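# 在共享工坊里做一只会收抽屉的夹爪

Astholm 工坊在一栋旧厂房的二楼，进门左手是木工区，右手靠窗的几张桌子归做电子和机械的人用。受访者从 1 月开始占了最里面那一张，做一台双指夹爪的桌面机械臂，项目名叫 Zacharias。他白天在一家印刷厂管设备维护，下班以后过来，通常干到工坊关灯。

他说最初没想做机械臂。“我本来要修一台旧的点胶机，买了几个电机，修完多出来 4 个，放着可惜。”多出来的电机后来成了前四个关节。夹爪那一节他重做过好几遍，第一版两根手指是平行开合的，夹方块没有问题，一碰到圆的东西就往外滑。现在这一版手指前端收尖，外形有棱有角，用黑色材料打印，一副要打一整夜。

“尖的好处是能伸进缝里。坏处是力都压在一个点上，捏软东西会留坑。”

控制板用的是 Providen，工坊里有人多买了一块，按原价转给了他。驱动程序他自己写，写得不算漂亮，注释里一半是骂自己的话。他把整台机器的花费记在一个本子上，到目前为止将近 400 欧元，最贵的一笔是减速器，最冤枉的一笔是买错规格的轴承，店家不给退。

相机装在手腕上，这件事他和工坊里的人争论过。有人建议架在桌子上方，视野固定，标定一次就够了。他试了一段时间，又拆下来。

“架在上面，手一伸过去就把东西挡住了。装在手腕上，手指永远在画面里同一个地方，我看得见指尖离东西还有多远。代价是手一动画面全在动，程序要多算一步。”

他练得最多的任务是抽屉。桌上放一块白色砧板，砧板上摆一个带抽屉的小木盒，机械臂要把东西放进抽屉，再推回去。木盒顶上有一道投币缝，原本是存钱罐一类的东西，他看中的是抽屉前面那个圆木钮，大小合适，两根手指够得着。

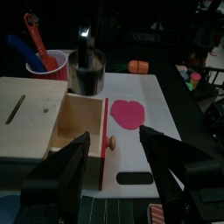

*手腕相机的画面：抽屉拉开着，粉色的黏土饼放在砧板上。*

黏土是后来加的。之前他只用硬的玩具，比如一段橙色的胡萝卜，夹起来声音清脆，成不成一听就知道。换成黏土以后，原来的参数全部作废。

“胡萝卜你多用点力，它不在乎。黏土你多用点力，它就变成另一个形状了，下一次就得按新的形状去夹。而且它是扁的，贴着板，手指要先找到边。”

他的办法是把闭合分成两段。第一段快，走到估计的边缘前停住；第二段慢，一边收一边看电机电流，电流一抬头就停。阈值他调了很久，太低会误停，太高会把黏土捏穿。目前这套参数在一轮 60 次的测试里还会失手，他没有把失手的次数写进项目说明，说要等换了手指衬垫以后重新测一轮再写。

衬垫用什么料还没有定。他试过自行车内胎，摩擦够，但是太厚，手指合不严。也试过硅胶片，粘不牢，夹几次就卷边。下一步打算把指尖的模型改一改，留一道浅槽，让衬垫卡进去，不再靠胶水。

推抽屉反而比拉抽屉省事。拉的时候要捏住木钮，角度偏一点就会把整个盒子拖着走。他起初在盒底垫了防滑片，后来又取掉，觉得那样等于把难题藏起来。现在程序会先轻拉一下，如果盒子跟着动，就松开，换个角度再来。

“家里的抽屉也不是每个都固定得好好的。我想让它自己发现不对劲。”

软件方面，他用一个叫 Sulix 的小工具录动作，也是工坊里的人写的。用法是人拿着手柄带机械臂走一遍，数据存下来，之后在电脑上回放、剪掉犹豫的部分。他说自己手不稳，早期录的东西大半不能用，后来学会了把手肘撑在桌沿上再开始。

问到桌面为什么不收拾得干净一些，他说背景里的杯子和铲子是有意留着的。“只对着空桌子练，换个地方就不认了。我隔一阵子把旁边的东西挪一挪，有时候就用厨房里拿来的。”

工坊对电子区的要求不多：离开时断电，电池带走或者放进铁柜，打印机排队要写在白板上。他有一次忘了断电，第二天机械臂的一个关节烫得不能碰，电机换了新的。从那以后他在电源线上加了一个定时开关，每晚自动切断，哪怕程序正跑到一半。

“断过两次，正好都是夹着东西的时候。黏土掉下来没关系，要是杯子就麻烦了。”所以他又给肩部关节加了一根弹簧，断电时手臂会慢慢垂下来，落到桌面大约要 8 秒。

图纸和程序他准备整理以后放到工坊的共享盘上，谁要都可以拿。现在缺的是装配说明，他写了开头，写到走线那一节停住了，因为线的走法他自己还在改。上一次拆开重装，他把腕部的线从外侧挪到了内侧，相机的线仍然偏短，手腕转到底时会绷紧。新线已经订了，到货之前他把那个关节的转角在程序里限小了一些。

（采访整理于 25/05/2025）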